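Pedon licence server: checklist before the August renewal, with comments

Filled in by Eylül Bayram. Second reading by Eduardo Vilela.

Please do the points in the order they are written. If a point is not OK, write the comment under it and continue with the next one, except for point 3, where you must stop.

1. Server machine
Name of the machine is Naveck. It is the same name in the licence file and in the system settings. OK.
Comment: the licence file is sensitive to the name. Last year it was changed to capital letters and the clients could not connect for a whole morning.

2. Windows account
The service runs under its own account and not under the account of a person. OK.
Comment: the password of this account does not expire. Eduardo asks if this is allowed by our rules. I have sent the question and I wait for the answer.

3. Copy of the old licence file
A copy exists in the folder Rothe, in the subfolder "before renewal". I opened the copy in Notepad and compared the last line with the original. OK.
Comment: if you have no copy, do not continue. The installer writes over the old file without asking.

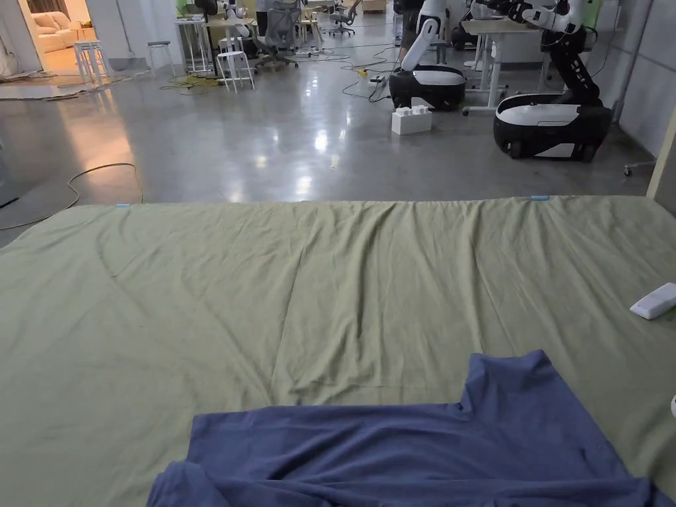 The copy must stay there until all the clients have connected one time with the new licence. After this you can delete it, but I prefer to keep it until the next renewal. It is a very small file.

4. Number of seats
The old licence has 20 seats. The new licence must also show 20 in the status window. Not yet checked, the new file did not arrive.

5. Port and firewall
The server listens on port 2000. The rule in the firewall is for incoming traffic, only for the internal network. OK.
Comment: there were 2 rules with the same name. One of them was for the old server, and I have disabled it. I did not delete it, so Eduardo can look at it first.
Comment from Eduardo: looked at, can be deleted.

6. Start after reboot
The service must start alone when the machine is restarted. NOT OK at first test, OK at second test.
Comment: the start type was "Manual". I changed it to "Automatic (Delayed Start)". With the normal automatic start, the service comes before the network and then it stops with error 349. Please wait a few minutes after the reboot before you decide that it does not work.

7. Log file
The log is written to the data disk and not to the system disk. OK.
Comment: the old logs were never cleaned. I moved them to the archive folder. In the program Gumano there is a setting for the maximum size, but it was empty. I propose that we fill it in after the renewal, so we don't change two things on the same day. 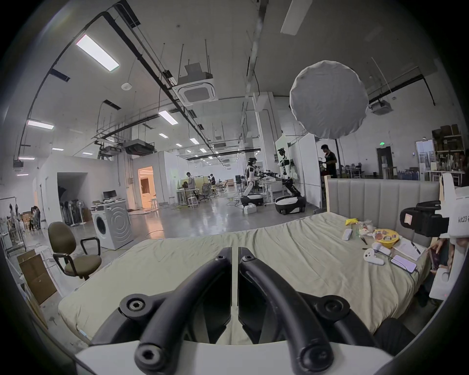 8. Clients
Open the program on one client in each office and look under Help, Licence. The server name must be Naveck. OK for the ground floor. The first floor is still to do.
Comment: two laptops had the IP address of the old server typed by hand. I have corrected both.

9. Returning a borrowed licence
Borrow a licence on a laptop, disconnect the laptop from the network, open the program, connect again and return the licence. The seat must be free in the status window. OK.
Comment: the window does not refresh by itself, you have to press F5.

Still open: point 2 (answer about the password), point 4, point 8 (first floor).

Eduardo, please put your initials after each open point when it is closed, and send the list back to me.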